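Litska Street Tenants' Association
Minutes, general meeting, 16 January 2022
Held in the ground floor laundry room, Gallagher building, and by phone

Present: Pádraig Gilmartin (chair), Aiguo Xu, Jingyi Xiong, Pieter Cele (minutes), 11 other households signed the sheet
By phone: Seidu Agyeman – line dropped twice, rejoined during item 3

Started late, door code had been changed again and half of us were stood outside.

1. Last minutes
Read and accepted. One correction from Aiguo: it was the B side stairwell light that got fixed, not the C side. C side still out.

2. Heat and hot water
Most of the meeting went on this.
Radiators on floors 4 and 5 cold from evening until morning most nights since the holidays. Jingyi has kept a log for her line, will share. Three other apartments on the same line say the same thing. Floor 2 has the opposite problem, people sleeping with windows open.
Kinix (boiler contractor) came out in the first week of the month, bled the radiators on 4, left. No paperwork given to any tenant. Management says the work order is closed.
Pádraig: work order can't be closed if the heat's not on. Will write to management again and ask for the Kinix report.
Question from 5C on whether tenants can call the city. Yes, anyone can, each apartment should make its own complaint and keep the number they're given. Jingyi to put the phone number on the board in the lobby.
Space heaters – please don't run them off power strips. Asked for last winter too.
Hot water: ok mornings, lukewarm after 8 pm. Add to the letter.

3. Laundry room
Seidu back on the line.
Dryer 2 takes the money and doesn't start. Refunds are supposed to go through the card company, Aiguo has tried it and waited five weeks for hers. Agreed to tape a sign on it until it's repaired.
Washer by the window leaves grit on clothes. Pieter thinks the hose screen, management hasn't looked.
Proposal to extend hours to 11 pm. Against: 1A and 1B, right above the pipes, they hear everything. For: people on late shifts. Long discusssion. Compromise, last wash in by 9:30, room closed 10:30, try it through April then look at it again. Show of hands, carried, 2 against.
Clothes left in machines: can be taken out after 20 minutes and put on the table. On the table, not the floor.

4. Money
Opening balance $1,439. Out: printing, folding chairs. In: dues from nine households.
$800 set aside for the lawyer's consultation if the rent increase letters go ahead. Jingyi asked if it was enough. Seidu says it covers the first meeting and reading the letters and not much else. If it goes to a hearing the quote was $3,000, which we don't have. Options – raise dues, holiday-style bake sale again, ask the neighborhood council for a grant. Aiguo will find out when the grant forms are due. No decision tonight.
Dues reminder to go under doors, polite version.

5. Renuvine
Background for people who missed the fall meeting: Renuvine is the company that wants to put the planters and the trellis along the back wall, in return for their sign on the fence. Management likes it becuase it's free.
Their person didn't show up tonight and didn't call.
Concerns raised: who waters it, whether the trellis blocks the fire escape ladder, whether the sign is lit at night (would shine straight in at 2D and 2E). Nobody against plants as such.
Pieter to write with the three questions. No yes from us until they're answered in writing.

6. Trash and recycling
Missed pickup twice. Both times the bins hadn't been put out by the super, so not the city's fault. Pádraig raised it with him, he says he was covering another building.
Cardboard has to be flattened and tied. Bags of kitchen trash in the paper bin again, we will get a fine and it will land on all of us.
Plastic bottles: rinse, go in the blue bin. Caps – argument over this, on or off. Aiguo read the city leaflet out, caps go back on. Settled. 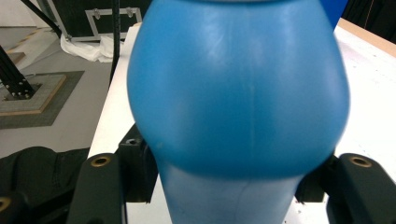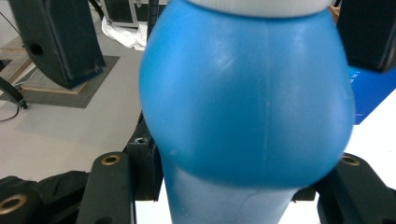

Mattresses: call for a pickup date first and wrap in plastic. The one by the back gate has been there since before Christmas. If anyone knows which apartment, have a quiet word. Otherwise Seidu will arrange it and we pay the bag cost.
Mice: seen on 1 and 3. Exterminator comes the first Tuesday, you have to put your name on the list by the mailboxes or he skips your door. Gaps round the pipes under the sinks need filling, management should do this and has been asked. Steel wool in the meantime.

7. Lobby door and packages
Code changed without notice, two tenants locked out in the cold, one with a baby. Want 48 hours warning and it in writing, both languages.
Packages going missing, mostly afternoons. Idea of a shelf inside the second door, needs super's ok. 4A is home daytimes and can hold small parcels for neighbors, ring first.
Intercom for 3B to 3F dead. On the letter.

8. Anything else
- Bike under the stairs with the flat tire, blue tag on it, gets moved at the end of the month
- Jingyi looking for someone to translate the rent letter into Spanish, 6B offered
- Stairwell C light. Again
- Folding chairs go back in the closet after meetings, two are missing

To do
Pádraig – letter to management: heat, hot water, Kinix report, intercom, door code, C light
Jingyi – heat log, complaint number on the board, translation with 6B
Aiguo – grant dates, sign for dryer 2
Seidu – mattress, call lawyer's office re dates
Pieter – Renuvine questions, dues reminder, these minutes

Next meeting same room, date to be posted in the lobby once Seidu has heard from the lawyer.
Closed 8:50 pm.

P.C.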